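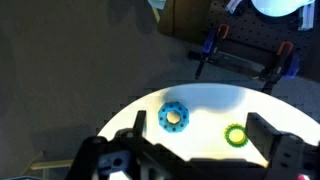 Irnard Robotics Course: Unit 2, Ring Stacking

Students work in pairs at the round table. Each ring is picked up singly and placed over the peg. A run is limited to 400 seconds. 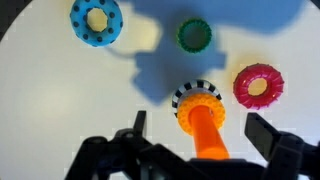

Runs that exceed the limit are entered in the log as incomplete.

Approach and Release

Lower the arm slowly and open the fingers only above the peg.

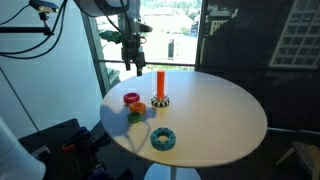 Planning the order of picks is part of the grade. Rings lying close together require more care. Where the green ring overlaps the orange one, the pair must state which will be moved first.

Logs are due Jul 7, 2020. 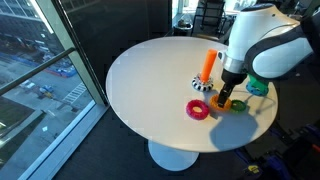
May a pair repeat a run?
Each pair may repeat one run, and the better score out of 100 is kept.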